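Cuaderno de taller — entrada 2018-04-30

Motor 4 cilindros, unidad 142 en el registro. Viene del Busto familiar de Rohani Gunawan. Kilometraje anotado al entrar: 2143 desde la última revisión.

Motivo de entrada: ralentí inestable en frío y un tirón entre segunda y tercera cuando se acelera poco. La clienta dice que empezó en marzo, después de cambiarle el filtro de aire en otro sitio. Bayu lo probó en la cuesta de atrás y notó lo mismo, más claro con el aire acondicionado puesto.

Por la mañana.
Lectura de averías: un código de mezcla pobre, pendiente, sin testigo encendido. Correcciones de combustible a largo plazo altas al ralentí, y bajan casi a cero a régimen sostenido. Eso apunta a aire sin medir después del caudalímetro. Guardé los datos en la carpeta de la unidad antes de borrar nada. Que no se borre el código sin haber apuntado primero las condiciones en que se grabó, que ya nos pasó con el Pelupessy gris y hubo que empezar otra vez.

Compresión en los cuatro, motor caliente, acelerador a fondo. Los valores están parejos. El tercero sube un poco más despacio en la primera carrera pero termina igual que los demás. No lo doy por malo. Bujías fuera: las cuatro claras, la del dos con el electrodo algo más gastado. Separación corregida y vueltas a montar, porque las nuevas no llegaron.

Manguitos de vacío. El que va del colector al servofreno está bien. El pequeño que va a la válvula de purga tiene una grieta en el codo, por debajo, y solo se abre al doblarlo. Con humo se ve salir enseguida. También sale un hilo por la boca del conducto de admisión, donde la abrazadera había quedado montada de lado. Supongo que es de cuando le cambiaron el filtro.

Nabila propone cambiar el manguito entero y no solo el codo. Estoy de acuerdo. El recambio de Fullex trae el codo moldeado y encaja sin adaptador. El de Pramelar es más barato pero viene recto y hay que forzarlo; el último que pusimos así se aplastó en la curva.

Por la tarde.
Manguito nuevo puesto. Abrazadera del conducto recolocada y apretada a mano con la llave corta, sin pasarse, que el borde es de plástico. Limpieza del cuerpo de mariposa: bastante carbonilla en el canto inferior. Aprendizaje del ralentí hecho con el equipo de diagnosis, dos veces, porque la primera se interrumpió al arrancar el ventilador.

Segunda prueba de humo: nada en el codo, nada en la boca del conducto. Queda un resto muy leve por la varilla del aceite. La junta de la varilla está dura. La pido, pero no explica el fallo.

Correcciones después de calentar: dentro de lo normal al ralentí y también a régimen sostenido. El ralentí queda quieto con el aire puesto y sin él. Arranque en frío sin comprobar, tiene que pasar la noche en el patio.

Prueba en carretera, Neema al volante y yo con el equipo. Recorrido de siempre, 11 kilómetros, subida incluida. El tirón entre segunda y tercera se ha reducido mucho pero no ha desaparecido del todo. Neema lo nota solo con el pie muy suave, yo en el asiento de al lado casi no lo notaba. Puede ser el soporte trasero del motor: al meter marcha se mueve más de lo que me gusta. Mirarlo mañana con la palanca, con alguien dentro pisando el embrague.

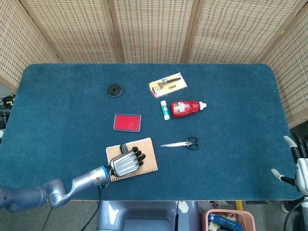

Herramienta en su blíster y arandela de goma negra, sobre la mesa.

Pendiente:
Arranque en frío a primera hora, antes de mover el coche. Apuntar temperatura y tiempo hasta que se estabiliza.
Soporte trasero. Si está roto, llamar a la clienta antes de pedirlo — no entra en lo que aprobó.
Bujías nuevas, reclamar el pedido. Retno lleva ese tema con el almacén.
Junta de la varilla.
Repasar el par de las tuercas de rueda, se desmontó la delantera derecha para ver el manguito desde abajo.

Nota para Retno: la máquina de humo gasta más líquido de lo que debería. Creo que pierde por el racor de salida. La he dejado con la boquilla cónica puesta; la otra no cierra bien en conductos anchos.

Nota para Bayu: tu idea del caudalímetro no era mala, las lecturas quedaban un poco bajas, pero después de cerrar la fuga están en su sitio. No lo cambiamos. Los datos de antes y después están en la misma carpeta, con la hora en el nombre.

Coche cerrado en el patio, llave en el tablero, gancho de la segunda fila.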